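Karnen Kitchen Chores, simulated set

README, last edited Fri 15 December

Karnen is a small collection of simulated kitchen runs. We built it to answer a plain question: can a two-armed robot do ordinary kitchen chores without someone stepping in? For most chores the answer is still no.

The set has 200 runs over 4 chores: opening a fridge, wiping a counter, moving a plant and clearing small items. All of them are rendered. No real kitchen was used.
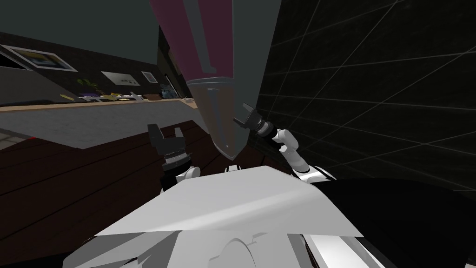 Doors are harder than they sound. The arm has to find the handle, close on it, and then back up along the arc of the door while the base stays clear. Most failed runs in Karnen fail at the second step. The gripper closes beside the handle and the planner carries on as if it had a hold.

Each run folder contains:
views, as still images
joint positions for both arms
gripper state, open or closed
a result label, set by hand

Labels were set by Amândio Azevedo, who went through the whole set 2 times. Runs he could not decide on are marked "unclear" and should be left out of any score.

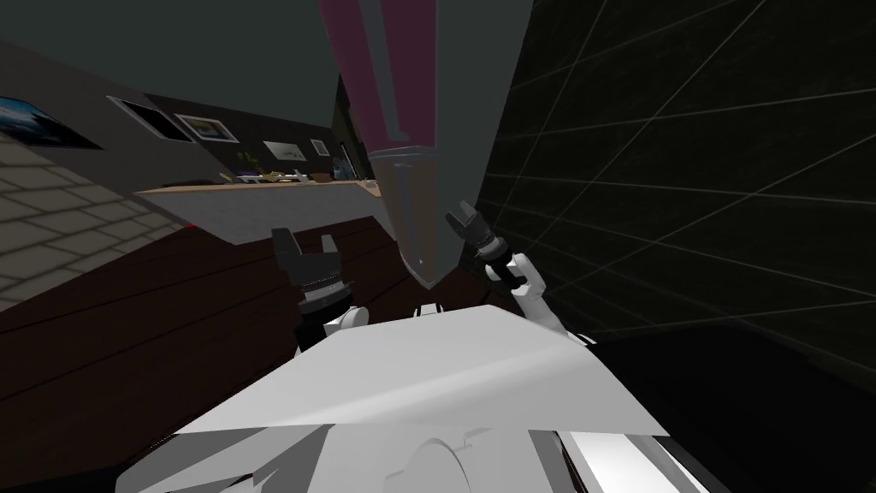
Known problems

The view is often tilted, and tall objects can look stretched. We did not correct for this. Models trained on level images do poorly here.

Lighting is the same in every run.

A good score on Karnen does not mean a robot is ready for your home. We tried 3 of the better planners on hardware at Nellden and none could be left alone with a fridge.

Questions and label fixes go to the Umance issue tracker.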